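Jernadcombe Opens Glass Tank Workroom and Tiled Practice Floor

For release: March

JERNADCOMBE - The Jernadcombe Center for Household Skills has opened its new workroom for the care and handling of glass tanks, the center announced this month. The room will serve owners of home aquariums and planted tanks, and will also be open to schools that keep tanks in their classrooms.

The project was carried out with Nic Aodha, the firm responsible for the interior layout, and with Plakine, which prepared the teaching program. A total of 588 people asked for places when the course was first listed. The center has confirmed places for 213 of them in the opening term.

"Many people own a glass tank and are nervous about moving it, cleaning it or setting it down," said Stamatia Chatzigeorgiou, director of the center. "We wanted a room where they could take their time over those tasks, with a good table in front of them and space to walk."

Work takes place at a long table covered with sheets of pale paper, which are replaced between groups. Power is available along the side of the table, and cables and desks for staff are kept toward the back of the room. The clear tanks used in the first lessons are rectangular, and students begin with the outside faces before moving on to the rim and the corners.

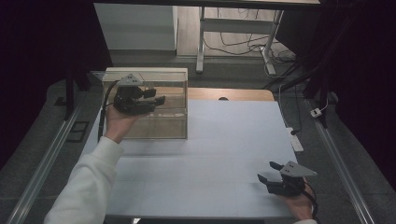 A clear tank with a light-colored rim on the paper-covered table in the workroom.

The opening term covers choosing a level surface, lifting and setting down an empty tank, cleaning the walls, and checking the rim for wear. A second term, on lining and planting, will follow for those who complete the first. Each class lasts one morning and begins at 9:30 a.m.

The center also gave careful thought to the floor. A pale tiled surface was chosen for the practice area after staff from Nic Aodha reviewed several options with the teaching team. Small pieces of glass and gravel can be hard to find on a patterned floor, and a plain one is simpler to check at the end of a class.

"The floor was the longest discussion we had," said Jarlath Kinsella, who led the layout work for Nic Aodha. "The teachers asked for something light and plain - they were very firm on that point - and we are pleased with how it has come out." 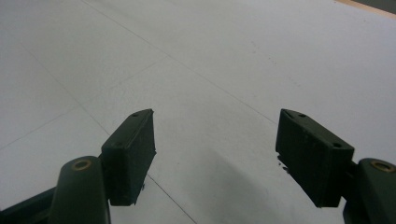 Pale floor tiles at the new workroom.

Funding for the room included a grant of $3,194 from the Wutov Fund, which was applied to the table and the first set of tanks. The center will reserve 100 places each year for school staff at no charge.

Requests for the next term may be made at the Jernadcombe front desk or by mail. Schools wishing to arrange a group visit are asked to give the number of people attending and any access needs.

Press contact: Office of the Director, Jernadcombe Center for Household Skills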